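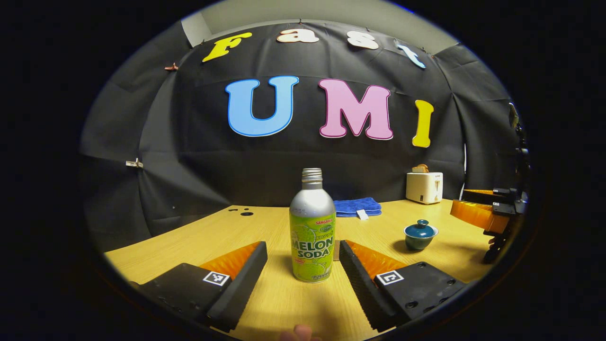
Ritumberg Slimline Bottle Cooler

Glass door, under-counter, right-hand hinge as standard
Supplied by Pridard Catering Equipment, Flirnham
Page updated 10/5/25

The Ritumberg Slimline is a narrow upright cooler for cafés, sandwich shops, staff kitchens and small shops that sell cold drinks but don't have room for a full-width display fridge. It is 300 mm wide and 800 mm high, so it slides into the gap at the end of most counters and sits under a standard 900 mm worktop with room to spare above it.

It holds cans, glass bottles, plastic bottles and the aluminium screw-top bottles that many imported soft drinks now come in. The shelves are flat wire with a raised front lip. They can be set level, or tilted so that stock slides forward as the front bottle is taken. Tilting works well with cans and straight-sided bottles. Bottles with a narrow or uneven base are better on a level shelf.

What it is for

The Slimline is a holding cooler. It keeps drinks cold and will chill stock from room temperature if you give it overnight, but it is not a blast chiller and shouldn't be used as one. If you sell through a full load by lunchtime in hot weather, keep a second load in a back-room fridge and top up from there.

It should not be used for milk, sandwiches, meat or anything else that needs to be kept at a controlled food-safe temperature. The thermostat has been set up for drinks, and a door that is opened all day lets the top shelf warm up more than the bottom one. For chilled food, see the Texier range on our refrigeration page.

Specification

Height: 800 mm
Width: 300 mm
Shelf positions: 7
Shelves supplied: four, plus floor rack
Door: double-glazed, self-closing, with lock and two keys
Lighting: vertical LED strip on the hinge side, with separate switch
Defrost: automatic
Control: digital thermostat behind the lower grille
Power: standard three-pin plug
Finish: black or white

Extra shelves are sold singly. Shelf clips come in bags and are listed under spares.

Where to put it

The cooler draws air in at the front grille and pushes it out at the front as well, so it can be built in on both sides. It still needs a clear gap behind it for the cable and the drain tray, and nothing should be stood against the grille. Floor mats are the usual culprit. If the fridge starts running all the time, check that a mat hasn't ridden up in front of it.

Stand it on a level floor. The two front feet are adjustable and the back ones are fixed. Set the front very slightly higher than the back so the door swings shut by itself. Keep it out of direct sun and away from coffee machines, dishwashers and ovens.

It is for indoor use only. We are asked fairly often about garages and outdoor bars, and the answer is no in both cases. The warranty doesn't cover a unit kept in an unheated building.

Setting up

Leave the cooler standing upright overnight before switching it on. Wipe out the inside with warm water and a little washing-up liquid, dry it, fit the shelves and let it run empty until the display settles. Load it after that.

Leave a finger's width between the stock and the back panel. Bottles pushed hard against the panel can freeze, and the cold air won't get round the rest of the cabinet.

To change the temperature, hold the set button until the number flashes, use the arrows, then wait. It stores the new setting by itself.

Changing the door over

The door can be hung on the left, but this needs the left-hand hinge kit, which is ordered separately. The light strip stays where it is, so a left-hung cooler is lit from the opening side. Tell us when you order if you want the door changed over before delivery - there is a small charge for this and it adds a few days.

Cleaning and care

Wipe the door seal once a week. Sticky drinks collect in the lower fold, and a seal that has been left dirty will tear when it is pulled open. Use a soft cloth on the glass and nothing abrasive on the cabinet.

Every couple of months, switch off at the wall, unclip the lower grille and brush the dust off the condenser with a soft brush. Shops near a busy road will need to do it more often. The grille pushes back on without tools.

Delivery

Delivery is to the kerb in all areas. Our own van covers Flirnham and the surrounding villages, and on those orders we will carry the cooler in and take the packaging away, provided there are no stairs. Please measure your doorways and the gap itself before ordering. Skirting boards and pipe boxing often take up more width than people allow for.

White units are in stock. Black units are due in June and can be reserved with a deposit.

Warranty and spares

Parts and labour are covered for two years from delivery. Light strips, keys and door seals are covered for the first year only. We keep seals, shelves, feet, grilles and thermostats on the shelf at Flirnham and normally post them the same day.

Often bought with this item

Extra wire shelf, single
Shelf clips, bag
Price ticket rail, clip-on
Left-hand hinge kit
Replacement lock and keys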